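Room to Grow in Dusden

June 2021

For years, the best argument for doing something with the old freight yard in Dusden was the view from the Grerna road: 106 acres of weeds, two sheds with no roofs, and a long chain fence that kids had been climbing through since their parents were kids. Now the town has a plan for it, and it's a good one!

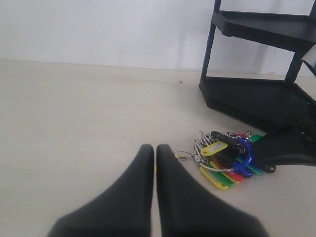
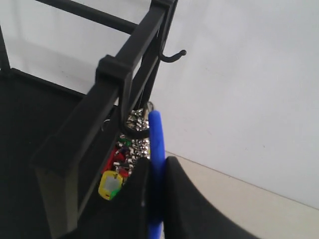
The plan is called Tapsell, after the creek that runs along the yard's north side, and it would bring 3153 new homes to a town that has built very few since the freight line closed. A third of them would be rentals. There would be a grade school, a clinic, a branch library and (my favorite part) a new home for the public pool, which has been patched so many times that the lap lanes no longer line up with the drains.

The town council backed the outline this spring after a long meeting that spilled out into the hallway. Most of the questions were about traffic, and fair enough. Anyone who has sat at the Grerna light at five o'clock knows how far the line backs up. The answer in the plan is a second bridge over the creek, open to cars before the first families move in, with a wide path on one side for bikes and strollers.

Trurkance, the builder picked for the first phase, will start on the east end, where the ground is cleanest. Some 2000 truckloads of old fill have to come out of the west end before anything can go up there, and the council wants those trucks kept off Main Street completely. The route is still being argued over, and folks on Mill Lane have every right to argue.

What gets me excited is how much of the creek you'll be able to reach. Walk the bank today and you get a few hundred yards before the fence turns you back. The new park would run the whole length, with the old loading dock kept as a stage and the rails left in the paving, so you can follow them right down to the water.

The drawings for the school and the pool are on display at the Dusden library through the end of the month, and comment cards are at the front desk. Detailed plans for the east end go to the council in the fall.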